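Notes for Week 4: Why Your Computer Feels Slow (and What Memory Has to Do With It)

Hi all, I typed these up from my scribbles after class, so forgive the odd jump. If you missed Tuesday, Jolanta Nowakowski took good notes too and said she's happy to share them.

We started with the desk and the filing cabinet. I know, everyone uses that one, but I keep coming back to it because it works! Your storage drive is the cabinet. It holds a lot and it keeps things when the power goes off. Memory (RAM) is the desk. Whatever you're working on has to be out on the desk, and when the desk fills up you start shuffling papers back into the drawer and pulling others out. That shuffling is called swapping, or paging, and it's what you're hearing when an old laptop with a spinning drive starts to grind.

Iwona Czarnecka asked why we don't just make the whole cabinet out of desk. Good question, and the short answer is money. The slightly longer answer is that ordinary RAM forgets everything when you cut the power, so you'd still need a cabinet somewhere.

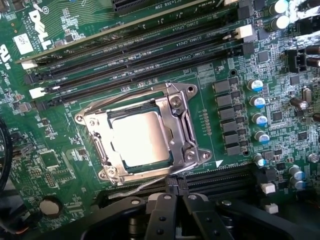
Next came cache, and I rushed it, so let me try again. Cache is a small amount of very fast memory inside the processor itself. If RAM is the desk, cache is the sticky note in your hand. The processor looks there first, then goes out to RAM, then (with a heavy sigh) to the drive. Each step is a lot slower than the one before. Programs tend to ask for the same things over and over, or for things sitting next to each other, and the fancy name for that is locality. Please learn the word, it will be on the November quiz.

The two kinds, quickly:
Temporal locality: you used it a moment ago, so you'll probably want it again.
Spatial locality: you used its neighbor, so you'll probably want this one next.

A loop that adds up a long list shows both. The running total gets used every time around, and the list items sit side by side.

We also ran the little sorting exercise on page 211 of the reader. Most of you got the first half. For the second half, remember you're reading down the columns while the table is stored by rows, so you keep hopping past the neighbors the processor just fetched for you. Swap the two loops and try it again. Same answer, same amount of adding, and on a big enough table you should notice the difference!

For next time: read up to page 266, skip the box on error correction unless you're curious, and do problems 2 and 20. Problem 20 looks long but most of it is setup. Bring your questions about virtual memory, we'll start there.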